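Clornach is an old board game for two players, played on a plain board ruled into squares, and for a good many winters it was the chief evening pastime of the Sernon valley. The rules were handed down by word of mouth and changed a little from one farmhouse to the next, so that a visitor might have to learn the game all over again before supper.

Each player moves a set of pebbles across the grid one square at a time, and a pebble hemmed in on three sides is lifted off. Boards were seldom bought. Families ruled their own on whatever was to hand, and a wobbly line was never thought to spoil a game.
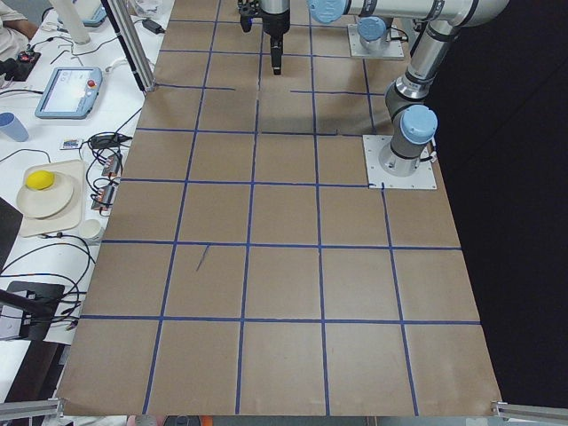
Solomiia Semeniuk holds that the valley rules are the younger ones, and that the Horobets form, in which a hemmed-in pebble may be bought back, is much nearer to how the game began. Her collection of scored games runs to 227, the longest of them lasting 78 moves.

Clornach is still played at Jutent every December, in the long room over the bakery, with soup at the interval.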